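Support > Tabletop Arm Cells > Set-Up Guide > Section 2: Planning and Ordering

2. Planning and Ordering the Cell

Complete this section before you place an order. It covers the Flimon arm, the Fliron table, and the parts you will have to buy locally. Mounting and power-up are covered in Section 3.

Revised November 2019. Price sheets from Lahtinen and Binell are sent separately and are not repeated in this guide.

2.1 Before you start

You will need:
- a floor plan of the room, with doors and outlets marked
- a list of the objects the arm will handle or touch in the first year
- the name of the person who can approve the purchase
- the budget code for equipment and the budget code for supplies, if your site keeps them apart

1. Write down the job in one or two sentences. "Sort plastic parts by shape on a flat surface" is enough. "General research" is not enough to choose a tool or a table size.
2. Mark which parts of the job must work on the first day and which can wait. Items that can wait go on a second order.
3. Check whether your site already owns a table, a computer or an emergency stop that meets Section 1. Strike those lines from the order form.

2.2 Choosing the table

The Fliron table is sold as separate perforated panels on a steel base. Panels can be added later, but the base cannot be extended. Order the base for the largest surface you expect to need.

1. Draw the reach of the arm on your floor plan. Use the reach figure on the arm's data plate drawing, not the figure on the front of the brochure, which is measured without a tool.
2. Add a margin of 12 inches on every side that people will walk past.
3. Choose the smallest base that covers the result.
4. Add one pack of mounting bolts for each pair of panels. The bolts shipped with the base hold the base together and do not fit the panel holes.

Note: The table weighs 336 pounds with all panels fitted. Freight elevators in older buildings may need approval from the building office. Ask for this in writing before you accept a delivery date.

CAUTION: Do not drill the panels. A drilled panel cannot be returned or exchanged.

2.3 Choosing the tool

Lahtinen supplies two tools for this arm: a plain probe and a two-finger gripper. The probe costs less, needs no air or extra cable, and is suitable for pushing and touching. The gripper is needed for lifting.

1. Look at the job you wrote down in 2.1. If nothing has to leave the surface, order the probe only.
2. If you are not sure, order the probe now and ask Lahtinen to hold the gripper price. Prices are held until the end of December.
3. Order a spare probe tip with either tool. Tips are charged to supplies at most sites.

2.4 Work surface and objects

Objects can catch in the holes of the table, and small ones tip over. Plan for a flat board on top of the panels. Binell sells a machined plastic sheet for $425. A solid or edge-glued wooden board from a lumber yard does the same job for most push tasks and costs far less.

1. Measure the area the arm will use and buy a board to match. Leave some of the panel showing on all sides so that you can reach the holes.
2. Let the board sit in the room for several days before you fix it down.
3. Secure the board so that it cannot slide. Bolt heads must stay clear of the tool's path.
4. Buy the objects. Children's shape blocks are a good first set. They are cheap, the colors are strong, and a lost one is easy to replace.
5. Print the position markers at full size on plain paper. Do not use glossy stock. 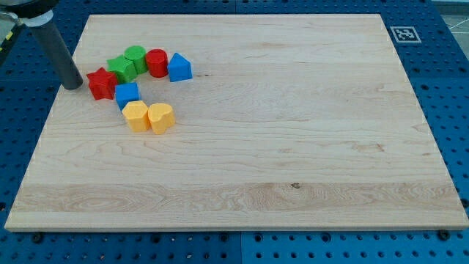 6. Buy a second board at the same time as the first and store it flat. Two boards bought a year apart seldom match in thickness, and the height setting would have to be done again.

Note: Sites that skip the board to save money usually order one within the first few months. Put it on the first order.

2.5 Costs that are often left out

Enter these on the form even if the amount is an estimate.

- Freight and lift-gate service.
- Installation visit. Lahtinen charges $165 per hour, including travel time.
- Electrical work, if there is no outlet on the table side of the room.
- Replacement boards, blocks and tips.
- Staff time for training. Allow two days for each operator.

CAUTION: The emergency stop is a separate line on the form. The arm will not start without one.

2.6 Placing the order

1. Send the table order first. It has the longest lead time.
2. Send the arm and tool order when the table date is confirmed. The warranty on the arm starts on delivery, even if the crate stays closed.
3. Buy the board, blocks and marker paper locally in the week before installation.
4. Keep all packing lists. You will need the serial numbers in Section 3.2.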